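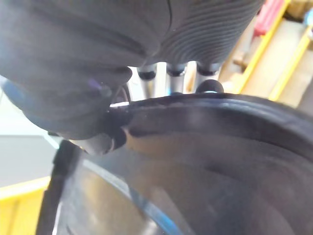 Page 19

Section 4: Setting up the bench scale

This section covers the Tetix bench scale from unpacking to the first weighing. If your scale was supplied with the Wudia label printer, finish this section first and then go to Section 5. The printer will not find the scale until the start-up check has been done.

4.1 Choosing a place

The scale needs a firm, level surface that does not shake. A bench that stands against a solid wall is better than one in the middle of a wooden floor. Do not put the scale:

- next to a radiator, heater or oven
- under an air vent or a ceiling fan
- in direct sunlight
- on the same bench as a sewing machine, grinder or anything else that hums

Draughts cause more wrong readings than any fault in the scale. If the last figure on the display keeps changing with nothing on the pan, hold a sheet of card upright beside the scale. If the figure settles, move the scale or close the nearest door.

Note: The socket must be within reach of the supplied lead. Do not use an extension reel that is still wound up.

4.2 Unpacking

1. Open the carton from the top and take out the leaflet and the power lead.
2. Lift the scale out by its base, with one hand on each side. Do not lift it by the pan or by the post under the pan.
3. Stand the scale on the bench and take off the plastic bag.
4. Find the red transport screw underneath. Turn it anticlockwise until it comes free, and keep it in the pocket inside the carton lid.
5. Fit the pan over the post and press down gently until it sits flat.

CAUTION: Never switch on the scale with the transport screw in place. The weighing cell can be bent, and this is not covered by the guarantee.

Keep the carton and the foam. The scale must travel in them if it goes back to Bresmont for repair, and replacement packing is charged for.
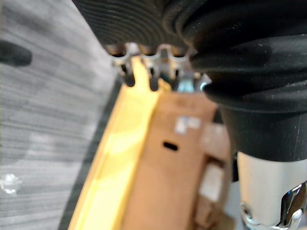
Fig. 4.1 – Ribbed section, with the row of metal prongs beneath

4.3 Levelling

1. Look at the bubble in the small round window at the back of the base.
2. Turn the two front feet until the bubble lies inside the ring. Turning a foot clockwise, seen from above, raises that corner.
3. Press lightly on each corner of the base in turn. If the scale rocks, one foot is not touching the bench. Lower that foot and check the bubble again.
4. Tighten the locking nut on each foot by hand. Do not use pliers.

Level the scale again whenever it is moved, even if it is only pushed along the bench for cleaning.

4.4 Connecting the power

1. Plug the round end of the lead into the socket marked DC on the back of the scale.
2. Run the lead through the clip beside the socket – this stops it being pulled out if someone catches it.
3. Plug the other end into the wall and switch on.
4. Hold the ON key until the display lights. All parts of the display come on for a moment, and then the scale shows its software number. Scales sold with this guide show 1249.
5. Leave the scale switched on for 27 minutes before you go on to 4.5. It will weigh sooner than this, but the readings may drift while it warms up.

Note: If the display shows a different software number, the key names in this guide may not match those on your scale. Ask your supplier for the right issue of the guide.

4.5 Start-up check

You will need the 900 g check weight from the accessories box. Handle it with a dry cloth or clean gloves. Grease from fingers will not harm it at once, but it builds up and holds dust.

1. Take everything off the pan.
2. Press ZERO and wait for the small circle at the left of the display.
3. Hold SET until the display shows CHEC.
4. Place the weight in the middle of the pan and take your hand away.
5. Wait for the beep, then read the display. PASS means the scale is ready for use. If it shows FAIL, remove the weight, check the bubble and start again from step 1.
6. Put the weight back in its box.

If the check fails twice in a row, look for anything that may be touching the pan from the side. The usual causes are the power lead, a curled price list or the corner of a box. The pan must be free all the way round,
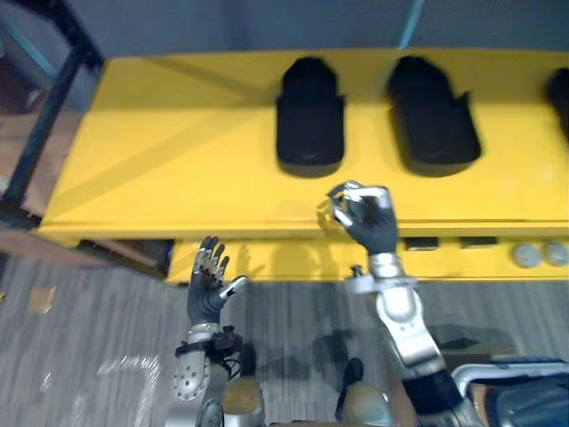
and there should be space left behind the scale as well, so that the lead is not pressed against the wall. When you have cleared the space, switch the scale off, wait for the display to go dark, and repeat the whole of 4.5.

CAUTION: Do not use kitchen weights, coins or packets of food in place of the check weight. The scale may accept them and will then read wrongly until the check is done again.

4.6 Setting the date and units

The scale leaves the works set to grams. To change the units, press UNIT until the one you want is shown, then press SET to store it. The choice is kept when the power is off.

To set the date:

1. Hold UNIT and SET together until the day flashes.
2. Change the day with the arrow keys and press SET.
3. Do the same for the month and the year.
4. Press ON to return to weighing.

The day always comes before the month, so 25th July is entered as 25 and then 07. A wrong date does not affect weighing, but it will appear on every label and in the stored record.

4.7 Moving or storing the scale

Switch off, unplug the lead and lift the pan straight up. Refit the transport screw finger-tight and put the scale in its carton. Store it somewhere dry that does not freeze. If you close for December, unplug the scale as well as switching it off, and run the start-up check before using it again.

For error messages beginning with E, see Section 7. For spare feet and pans for the Tiêu model, which has a larger base, use the separate parts list.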